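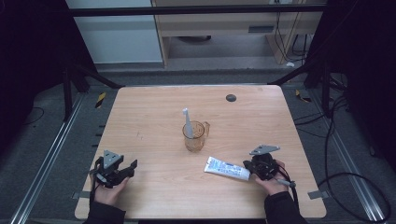

## Small drones and action cams: bench tips

Quick list, added to whenever something breaks. Mostly Floveo and Musley stuff as that's what I've got. Applies to most small kit.

### Batteries

- Store half full. Not flat, not topped up.
- Puffy pack = finished. Don't press it, don't "just one more flight" it. Council tip takes them, ask at the gate.
- Cold morning? Keep packs in an inside pocket till you need them.
- Contacts gone dull: pencil rubber, gentle, then wipe with a dry cloth. No sandpaper!!
- Cleltach charger runs off 12 volts, so it's fine from the car. Engine running if you're doing more than one pack.
- Write the month on each pack in marker. I've got one that just says August and no year, so no use at all.

### Props

- Run a fingernail along the edge. If it catches, bin it.
- Change them in pairs. Screws into a jam jar lid, or they go under the fridge.
- Vibration in the footage is nearly always a prop, check that before you start taking the gimbal to bits.

### Screws

Floveo 1217 body has two lengths. Long ones at the back, short at the front. Put a long one in the front and it goes stright into the board. Draw round the shell on a bit of card, poke each screw through where it came out.

Stripped head: wide rubber band between driver and screw, push hard, turn slow. Works half the time. The other half, drill.
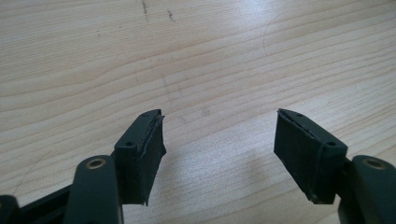

*Pale wooden tabletop, with a brass-coloured ring on the left.*

### Sand and salt

- Sand: blow first, brush after. Soft toothbrush, dry. Wipe first and you'll scratch the lens cover.
- Sea water: battery out straight away. Rinse in fresh water if it's a sealed camera, leave it open somewhere airy for a couple of days. Rice does nothing much except get rice in the USB port.
- Drone in the sea: same but don't get your hopes up.
- Motors feel gritty after a beach day, spin by hand upside down and tap. Still gritty, new motor.

### Cards and firmware

- Format in the camera and not on the laptop.
- Build 2994 on the Musley forgets the clock if you pull the battery. Set the time again or your files are all jumbled.
- Never update in a field on your phone signal. Do it at home the night before, full pack in.

### Odds and ends

Suvarna cases: the foam crumbles after a few summers and gets in the fans. Cut new bits from a camping mat, bread knife is best for it.

Spare props live in the case lid, not in the shed. Done that twise now.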